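Project report, draft 3. Software side only, the mechanical part is in the other half of the folder

# Keeping or dropping wrist camera frames in a pick planner

Short version: the arm was planning grasps off blurred pictures. I wrote a filter that sits between the wrist camera and the planner and throws bad frames away. Then I had to fix everything the filter broke.

## 1. Where it started

The planner (we called it Lodine, it was the name of the folder and it stuck) takes the newest wrist frame, cuts it into regions, scores each region as a grasp target and sends the best one to the arm. It never asks if the frame is any good. When the wrist is swinging that is a big problem, soft cloth especially. A smeared fold has long straight edges in it and the scorer loves long straight edges. Checked stripes get doubled and the doubles count as extra edges. Bright backgrounds wash out so half the regions have nothing in them at all.
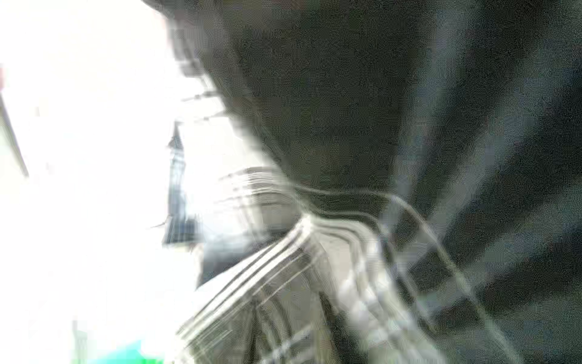 **Hye-jin Joo**

First idea was to just lower the arm speed. Tried it, hated it. Everything took ages and Kwaku Abugri (my lab partner, he did the arm driver) pointed out that the blur isn't only from us, things in front of the camera move as well. So it had to be done in software, on the frames.

## 2. The filter

Three checks, run in this order, cheapest first:

- joint speed from the driver. If the wrist is turning faster than the limit, drop the frame, don't even look at it
- share of pixels that are blown out. Over 37 per cent, drop
- sharpness, using the variance of the Laplacian on a shrunk grey copy. Under 50, drop

The numbers came from fiddling. I had a folder of 500 saved frames which I sorted by hand into usable and not usable, then moved the limits until the filter mostly agreed with me. Not very scientific, see section 5.

Sharpness on its own was not enough. Striped cloth scores high even when it is badly smeared, as there is so much contrast across the stripes. Smear along one direction only kills detail along that direction. So I added a second number, the ratio between gradients in the strongest direction and gradients at right angles to it. If that is very lopsided and the wrist was moving, the frame goes. If the wrist was still it stays, otherwise anything with real stripes would never get through.

## 3. What it broke

The planner assumed a frame always turns up. With the filter on there were gaps, and in a gap it planned again on the last frame it had, with the *new* arm position. So the target was shifted by however far the wrist had moved. Took me two evenings to find this. The fix is dull: every frame now carries the joint positions from when it was taken, and the planner uses those and not the live ones.

Second thing. Frame times and joint times came from differnt clocks. The offset was around 67 ms, which is plenty when the wrist is turning. Kwaku put both onto the driver's clock and the joint speed check started making sense.

Third: if no good frame comes for too long the arm now stops and holds still. It used to carry on with whatever it was doing. Holding still also cures most of the blur, so usually a good frame arrives straight after.

## 4. Thin and shiny things

Cloth was what I built it for but the planner has to cope with everthing else in view. Loops of tube are bad. The region cutter sees the hole in a loop as an object, and when two loops run side by side it joins them up. Metal poles give one bright line down the length, and that line gets cut out as a thin region of its own. And our own gripper fingers are in shot, big and out of focus.
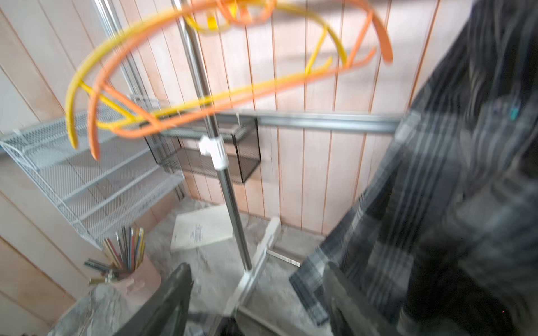

For the fingers I use a fixed mask for each gripper opening, looked up from a table. Works fine as long as the camera isn't knocked. For loops I fill the region and compare the filled area with the unfilled one, if they are far apart it is treated as a line and not a lump, and gets a different grasp score. Poles I have not solved. At the moment they are put down as "do not touch", same as people. People get a big margin round them and no target is allowed inside it, blurred or not.

## 5. Problems / still to do

- limits were tuned on frames from one place. Will be wrong somewhere darker
- I sorted the frames myself, Kwaku should sort the same ones blind and we compare
- the hold still step has no upper limit, it can sit there forever. Needs a retry move
- mask table has to be redone by hand if the camera mount shifts
- tidy up the config file, half the names in it are from November and mean nothing now
- write proper tests for the clock fix!! at present there is one and it is commented out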